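Projektbericht
Aufbewahrung von getrockneten Küchenkräutern im Haushalt
Wahlpflichtmodul Lebensmittel und Haushalt, Abgabe 25.10.23

1. Fragestellung

Getrocknete Kräuter stehen in vielen Küchen monatelang offen im Regal oder direkt neben dem Herd. In unserem Projekt wollten wir wissen, wie stark sich die Art der Aufbewahrung auf Geruch und Farbe auswirkt und ob sich der Unterschied ohne Laborgeräte feststellen lässt. Wir haben uns auf Pfefferminze, Thymian und Petersilie beschränkt. Basilikum war ursprünglich auch geplant, ließ sich mit unserer Methode aber nicht gleichmäßig trocknen und wurde gestrichen.

2. Material

Die Kräuter stammen aus dem Schulgarten und von der Gärtnerei Drulomer, die uns im März Jungpflanzen überlassen hat. Geerntet wurde vor der Blüte, jeweils am Vormittag. Insgesamt kamen 376 Gramm getrocknetes Material zusammen, davon konnten wir 287 Gramm verwenden. Der Rest bestand aus Stielen oder war beim Trocknen braun geworden.

Getrocknet wurde im Dörrgerät bei 35 Grad. Die Petersilie brauchte länger als die beiden anderen Kräuter, vermutlich weil wir sie zu dicht auf die Siebe gelegt hatten. Als fertig galt eine Probe, wenn die Blätter zwischen den Fingern zerbröselten.

3. Behälter und Standorte

Verglichen haben wir vier Arten der Aufbewahrung: Schraubglas, Blechdose, Papiertüte und Kunststoffbeutel mit Zippverschluss. Jede Probe wurde beschriftet und an einen von zwei Standorten gestellt. Der erste war ein geschlossener Schrank im Vorratsraum, der zweite die Fensterbank im Klassenzimmer. Die Fensterbank liegt nach Süden und wird am Nachmittag ziemlich warm.

Bei den Beuteln haben wir vor dem Verschließen die Luft mit der flachen Hand herausgedrückt. Das gelang unterschiedlich gut, und einzelne Blätter setzten sich in den Verschluss. Wir haben deshalb jeden Beutel vor dem Einlagern noch einmal geöffnet, die Rille ausgewischt und ihn neu verschlossen.
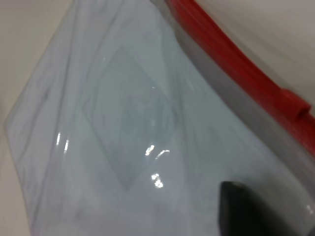

Die Proben wurden jede Woche kontrolliert. Dabei haben wir jedes Mal dieselbe Reihenfolge eingehalten, erst Farbe, dann Geruch, und die Behälter sofort wieder geschlossen. Für die Farbe diente eine selbst gemalte Skala mit fünf Stufen von Grün bis Braun. Der Geruch wurde verdeckt bewertet, die Prüfer wussten also nicht, aus welchem Behälter die Probe kam.

4. Ergebnisse

Am deutlichsten war der Einfluss des Lichts. Alle durchsichtig verpackten Proben auf der Fensterbank hatten am Ende sichtbar an Farbe verloren, am stärksten die Petersilie. Im Schrank blieb die Farbe bei allen vier Behältern fast gleich.

Beim Geruch lagen Schraubglas und Blechdose vorn. Die Minze aus der Blechdose wurde im Schlussdurchgang in 88 Prozent der Bewertungen als kräftig eingestuft. Die Papiertüten schnitten am schlechtesten ab, auch im dunklen Schrank. Der Inhalt fühlte sich dort außerdem weicher an, er hatte also wohl Feuchtigkeit aufgenommen. Die Kunststoffbeutel lagen dazwischen – bei Thymian näher am Glas, bei Minze näher am Papier. Eine Erklärung dafür haben wir nicht gefunden.

Zusätzlich wurde ein fertig gekaufter Thymian der Marke Skindari mitgeprüft. Er roch schon zu Beginn schwächer als unserer. Da wir das Erntedatum nicht kennen, haben wir ihn nicht in die Auswertung aufgenommen.

5. Fehlerquellen

Der Geruchssinn ist kein genaues Messgerät. Zwei Mitglieder der Gruppe waren zeitweise erkältet, ihre Bewertungen aus dieser Zeit fehlen. Auch das wöchentliche Öffnen verfälscht das Ergebnis, denn im Haushalt würde eine Vorratsdose vielleicht seltener oder auch viel öfter geöffnet. Die Temperatur auf der Fensterbank haben wir erst ab der dritten Woche notiert, vorher gibt es keine Werte.

Die Behälter waren außerdem nicht gleich groß. In den Gläsern blieb oben mehr Luft als in den Dosen. Bei einer Wiederholung sollte die Füllmenge an das Volumen angepasst werden.

6. Empfehlung

Für die Schulküche schlagen wir vor, die Kräuter in Blechdosen oder in Gläsern im Schrank zu lagern und das Regal über dem Herd nicht mehr dafür zu nutzen. Beutel eignen sich für kleine Mengen, die bald verbraucht werden. Auf jeden Behälter gehören Sorte und Erntemonat. Die restlichen Proben wurden an die Kochgruppe weitergegeben, die Wochentabellen liegen im Projektordner »Sturivico« im Fachraum.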